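Workroom Safety Inspection, Plate and Rack Area: Checklist with Comments
Site: Sondomer, Room 411. Inspection done Wednesday, before lunch. 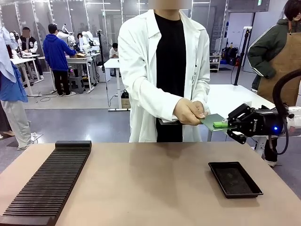
The rack is the item I check first every time, as a plate which does not stand straight in its slot can slide out and break on the floor. All the slots must be free of chips and old tape. On the front table the long black rack lies at a diagonal, and the shallow black tray is to the right of it, with a textured surface inside which looks dusty. I ask that the tray is wiped at the end of each shift and that the rack is placed parallel to the table edge.

1. Rack slots free of damage
OK. One slot was repaired in October and it still holds well.

2. Tray clean inside
To improve. Please use the damp cloth, not the brush. The brush only moves the dust to the neighbour table.

3. Plates carried with two hands
OK. Reminder for new colleagues: hold by the edges, never by one corner.

4. Plate edges smooth
OK. The Vesimus delivery had 140 plates and 8 were put aside for sharp edges. They are in the marked carton and should not go in the garbage bin.

5. Lab coat or apron worn at the front table
OK. Coats must be closed when plates are handled. Aprons are washed every 7 days, please sign the list.

6. Floor under tables
Partly OK. Boxes may stay under a table only if no handle or strap comes out into the walkway.

7. Tripod stands
OK. Feet fully opened, screws tight. Check again after moving the furniture.

8. Hanging cloths and cables
OK. Nothing may hang lower than the table top on the walkway side.

9. First aid kit
Not OK. The small bandages are finished. Ordered from Mridha, not yet arrived.

Open points for next inspection: 2, 6 and 9. The form goes in the Pleterine binder beside the door.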